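Vou comprar uma briga com metade da minha timeline, mas vamos lá. Fio sobre a nova moda do rugby, a "janela de pico" dos jogadores jovens, e sobre por que eu não acredito nela.

Para quem não acompanhou: desde dezembro circula um relatório da Clelix, empresa de análise de desempenho, dizendo que dá para prever em que momento um ponta ou um centro vai render o máximo da carreira. Tem gráfico bonito, tem curva, tem faixa colorida. Tem até um nome, "índice Fornent".

O índice Fornent mistura velocidade máxima, metros ganhos depois do contato, minutos jogados e uma coisa chamada "maturidade de decisão". As três primeiras eu entendo. A quarta eu li o relatório duas vezes procurando a definição e não achei.

Mandei mensagem perguntando. Responderam que a metodologia é proprietária. Pois é. Aí fica difícil. Se eu não posso ver como a nota é dada, para mim é opinião de alguém com uma casa decimal do lado.

A amostra: 33 jogadores. De quantos campeonatos? 2. Gente, em duas ligas com calendário, gramado e clima parecidos você não descobre uma lei do desenvolvimento atlético. No máximo descobre alguma coisa sobre aquelas duas ligas naqueles anos.

E os 33 foram escolhidos como? "Atletas com trajetória completa de dados." Ou seja, quem se machucou cedo e sumiu não entrou. Quem foi dispensado aos vinte e foi vender seguro não entrou. Só ficou quem deu certo, e depois a curva mostra que eles deram certo.

Isso tem nome em qualquer curso básico de estatística. Não vou dar aula aqui, procurem viés de sobrevivência.

O caso que todo mundo cita é o do Sixten Nordin, ponta, que o modelo teria "previsto". Fui olhar. A previsão foi publicada quando ele já era titular fazia uma temporada inteira e já tinha marcado try em jogo grande. Eu também previ o Nordin, então. Minha avó previu o Nordin.

Nada contra o menino, que fique claro. Gosto muito de ver jogar. Corre com o corpo baixo, escolhe bem o lado, e tem uma paciência para esperar o passe que não é comum em ponta dessa idade. Mas eu sei disso porque assisti aos jogos.

Também assisti aos jogos ruins dele, que o relatório não menciona. Teve uma partida na chuva em que ele perdeu três bolas altas seguidas e foi substituído antes da hora de jogo. Onde está isso na curva? Diluído na média, imagino.

Alguém vai responder "mas os clubes grandes usam". Usam, sim. Clube grande também usa pulseira magnética, câmara gelada e guru de respiração. Clube com dinheiro compra um pouco de tudo, porque o custo de comprar bobagem é menor que o medo de o rival ter comprado antes.

Quem mais me convenceu nesse debate foi a Bok-nam Ham, preparadora física, numa conversa gravada que me mandaram. Ela fala uma coisa simples: antes dos vinte e poucos, o que mais muda o rendimento de um jogador é sequência de jogos sem lesão e um treinador que não o troque de posição todo mês.

Ela não vende software. Talvez por isso a conversa tenha tão pouca visualização.

Uma ressalva para ser justo: a parte do relatório sobre carga de treino é boa. Mostram que vários atletas jovens passavam de uma semana leve para uma pesada sem transição, e recomendam subir aos poucos. Concordo com tudo. Só que isso qualquer preparador sério já dizia muito antes, de graça.

Outra coisa que me incomoda é a idade. O modelo começa a dar nota aos 18. Já vi empresário usando a faixa colorida para negociar contrato de garoto que acabou de sair da escola. "Olha aqui, ele está na zona verde." E o que está na zona amarela, faz o quê? Desiste?

Perguntei a um treinador de base se ele mostraria a nota para os meninos. Disse que não mostraria nem para os pais, principalmente para os pais. Achei sensato.

Agora o dinheiro. A assinatura é vendida junto com o pacote de GPS da Flestance, aquele coletinho que vai por baixo da camisa. O desconto chega a até 2 meses grátis se o clube levar as duas coisas. Não acho crime nenhum. Mas quando o relatório conclui que o clube precisa de mais dados de GPS, eu gostaria de ver isso escrito na primeira página, e não numa nota no fim.

E a consultoria Nikolaidis, que assinou a "validação independente"? Divide evento, palco e coffee break com a Clelix. Independente é uma palavra elástica, pelo visto.

Já sei que vão me chamar de saudosista, de inimigo dos números. Eu mantenho planilha de try, de tackle perdido e de lateral roubado faz anos. Adoro número. Gosto tanto que fico chateado quando tratam mal.

O que me faria mudar de ideia? Publiquem a previsão antes da temporada, com nome e sobrenome, para jogadores que ainda não são titulares. Guardem num lugar que ninguém possa editar. Depois a gente confere, acertos e erros, todos.

Sugeri isso publicamente. Me disseram que seria "expor os atletas". Curioso, porque no material de venda o Nordin está em quase toda página.

Sobre o argumento do "olho do treinador": também desconfio. Olheiro erra muito e tem memória seletiva, lembra do craque que descobriu e esquece dos que dispensou. Não estou propondo voltar ao caderninho. Estou pedindo que a ferramenta nova seja cobrada com o mesmo rigor com que cobramos o caderninho.

Atualizando, porque perguntaram nas respostas: não, não tenho nada contra a pulverização de dados nas transmissões. Metros ganhos na tela ajudam quem está começando a ver rugby. Só tirem aquela "probabilidade de try" que pula de um lado para o outro a cada ruck – ninguém em casa sabe o que fazer com aquilo.

Outra pergunta: "e no feminino?" O relatório não tem nenhuma jogadora. Zero. Mesmo assim o folheto fala em "todo o rugby". Deixo para vocês.

Se alguém da Clelix quiser me mandar a definição de maturidade de decisão, a mensagem direta está aberta. Publico na íntegra, sem comentário. Quer dizer, com pouco comentário.

Fico por aqui que vou comer. Volto mais tarde para responder quem discordou com educação.

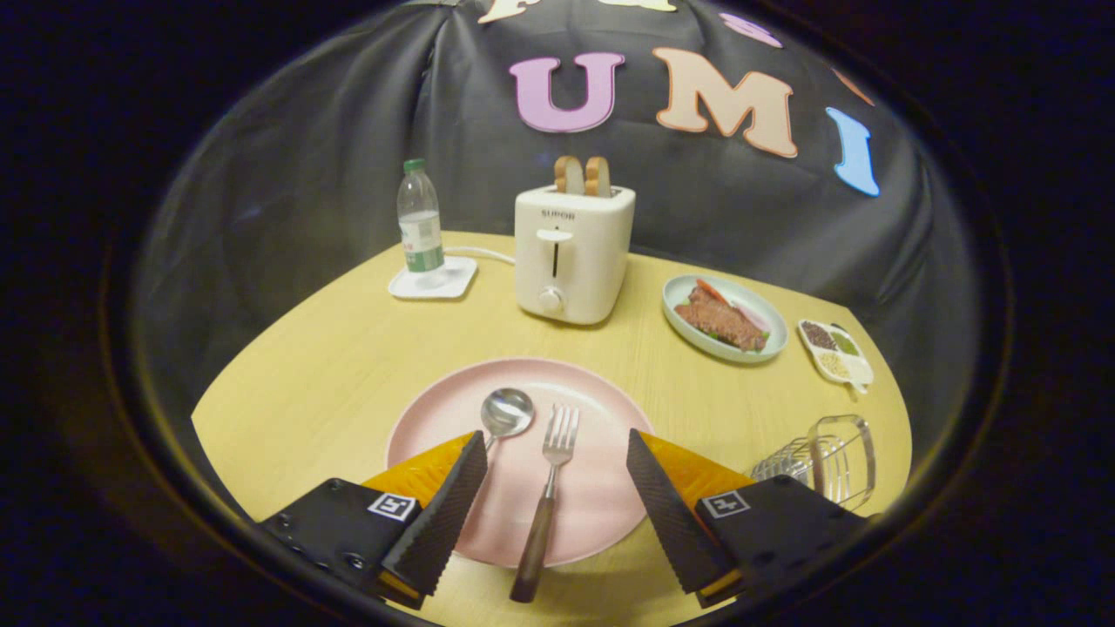

Prato rosa, garfo e colher a postos.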